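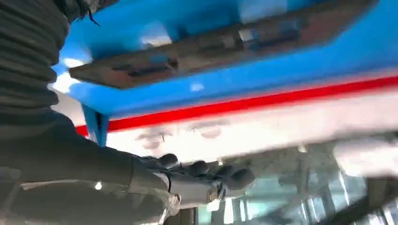 I've read the Tristach proposal twice and I still don't see what another batch of demonstrations buys us. We already have 2085 episodes from the Jilden arm, and I'd bet a good share of them are the hand doing pretty much the same reach from pretty much the same side. Look at the wrist view. The fingers are curled up under the blue structure, and the sleeve and forearm take up a big part of the picture on the left. The worn brown plate is in view, fine, but the glass and framework off to the right are smeared. If the policy learns anything from views like that, I'd worry it learns what its own sleeve looks like.

On the list in March, the Pennington group wrote:

> We think the plateau is a volume problem. Success on the
> underside reaches went up when we added the last set, and
> we expect the same again. The plan is 80 more episodes per
> operator, 8 operators, same start pose so that the data
> stays clean. Blurred frames stay in. The model should learn
> to cope with them.

"Same start pose" is the part that bothers me. Clean for whom? The test runs don't begin there. And the success number came from 7 trials, which I wouldn't use to pick a lunch place.

As for the blur, maybe. I've heard "the model will cope" on the Flitari project too, and we ended up throwing out a month of recordings.

Before anyone books operator time, could somebody train on half of what we have and post the curve? If half does as well as all of it, more of the same isn't going to help. I'd also like to see the failures sorted by approach direction. The logs should have that already.

I can run the half-set job if someone tells me which split was used last time. The readme lists two.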